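Kategorie: Studienprojekte / Robotik / Berichte

Projektbericht Plellora: Demonstrationen sammeln in der Simulation

Stand 24. Februar 2022, Kurzfassung für die Abgabe, Anhang kommt separat.

Ausgangslage: Im Dezember war der Plan noch, erst das Modell zu bauen und dann Daten zu suchen. Hat nicht funktioniert. Ohne ordentliche Beispiele lernt die Policy nur, in der Luft herumzufahren. Also umgedreht: erst Beispiele sammeln, alles per Fernsteuerung in der Simulation, danach trainieren. Simulator ist Skisiven in der Version vom Lehrstuhl, Aufzeichnung über unser eigenes Skript Vunden. Das Skript schreibt pro Durchlauf Gelenkwinkel, Greiferöffnung, Kamerabilder und den Aufgabentext weg. Aufgabentexte sind kurz gehalten, ein Satz, immer Imperativ. Zweiarmiger Roboter, Kameras am Greifer und eine Übersicht.

Gesteuert wurde zu zweit, im Wechsel, jeweils eine Person an der Steuerung und eine am Protokoll. Am Anfang beide gleichzeitig gesteuert, jeder einen Arm, das gab nur Chaos. Die ersten Durchläufe sind deshalb alle im Ordner "alt" gelandet und zählen nicht mit.
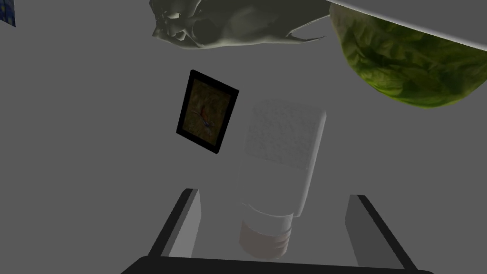
Warum nicht einfach mehr automatisch erzeugte Bewegungen statt Fernsteuerung? Geplante Bahnen sind zu glatt und enthalten keine Korrekturen, und gerade die Korrekturen soll das Modell lernen.

Zahlen. Aufgenommen insgesamt 1438 Durchläufe, davon nach der Durchsicht 984 behalten. 223 sind rausgeflogen wegen Zeitversatz zwischen Kamera und Gelenkdaten, der Rest wegen abgebrochener Griffe, falschem Aufgabentext oder weil ein Objekt durch die Platte gefallen ist (Kollisionsmodell, siehe unten). Der Zeitversatz war ein Fehler in Vunden, die Bilder wurden erst nach dem Schreiben der Gelenkdaten gestempelt. Ist behoben, aber die alten Durchläufe liesen sich nicht retten, wir habens versucht.

Durchsicht lief von Hand. Kriterien:
- Griff sitzt beim ersten oder zweiten Versuch
- keine Pause länger als die Schwelle im Skript
- Aufgabentext passt zu dem, was der Arm macht
- kein Objekt steckt in einem anderen

Das zweite Kriterium mussten wir lockern. Wer vorsichtig steuert macht halt Pausen, und die vorsichtigen Durchläufe waren sonst die besten.

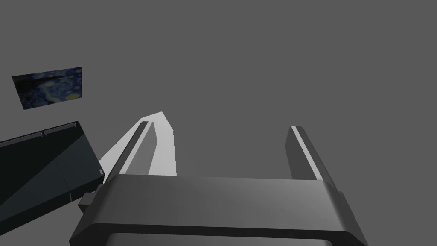 Schwierig waren die Greiferkameras. Die Policy bekommt von jedem Arm ein eigenes Bild, und beim Anfahren schaut so eine Kamera oft irgendwohin, wo für die Aufgabe nichts zu holen ist. Zwischen den offenen Fingern nur grauer Hintergrund, links oben das Bild mit dem Sternenhimmel an der Wand, mehr Anhaltspunkte gibt es da kaum. Erste Idee war, solche Bilder rauszufiltern. Haben wir gelassen, im Betrieb sieht das Modell ja genau das gleiche. Stattdessen bleibt alles drin und die Übersichtskamera kommt immer dazu. Ein Vergleichstraining ohne Übersicht steht noch aus, Rechenzeit war nicht mehr da.

Zu den Objekten: Der Satz heißt bei uns Boonyarit, nach dem Ordner, in dem die Modelle lagen. Bunt gemischt, Essen, Geschirr, Figuren, Deko. Absichtlich keine sauberen Würfel und Zylinder, damit die Griffe unterschiedlich ausfallen. Nachteil: bei den unregelmäßigen Formen stimmt das Kollisionsmodell nicht immer mit dem überein was man sieht. Der Greifer schließt dann sichtbar neben der Oberfläche oder halb drin. Bei Gefäßen mit dünnem Rand am schlimmsten. Kollisionsmodelle für die schlimmsten Fälle neu gerechnet, feinere Zerlegung, seitdem besser, aber der Simulator läuft langsamer und die Steuerung fühlt sich zäh an.

Die Startpositionen werden pro Durchlauf neu gewürfelt, Reihenfolge und Abstand der Objekte auch. Anfangs stand alles zu eng, der zweite Arm kam nicht dazwischen. Mindestabstand ins Skript eingebaut.

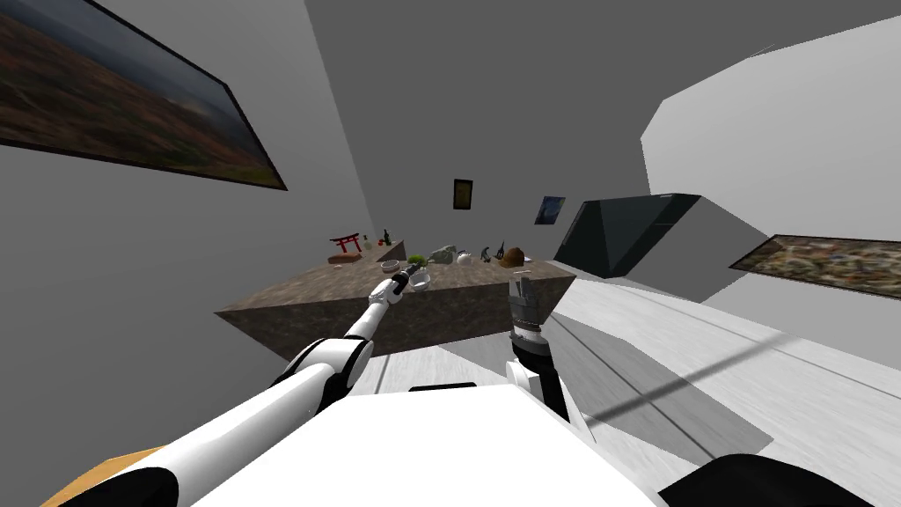 Danach ging auch die Aufteilung auf beide Arme besser. Regel im Protokoll: ein Arm arbeitet, der andere wartet offen in Bereitschaft und wird nicht bewegt, außer die Aufgabe verlangt eine Übergabe. Übergaben sind leider deutlich unterrepräsentiert, das sieht man später auch am Modell. Es greift, hält, und dann passiert nichts mehr.

Training: bisher 2 Läufe, einer mit allen aufgenommenen Durchläufen, einer nur mit den behaltenen. Der zweite ist beim Greifen klar ruhiger, der erste zittert kurz vor dem Kontakt. Für eine richtige Auswertung fehlen uns feste Testszenen, die haben wir zu spät angelegt. Würden wir beim nächsten mal als erstes machen.

Offen:
- Testszenen fertig bauen, gleiche Startwerte für alle Läufe
- mehr Übergaben aufnehmen
- Aufgabentexte variieren, momentan immer der selbe Satzbau
- Vergleich mit und ohne Übersichtskamera
- README für Vunden, steht noch fast nichts drin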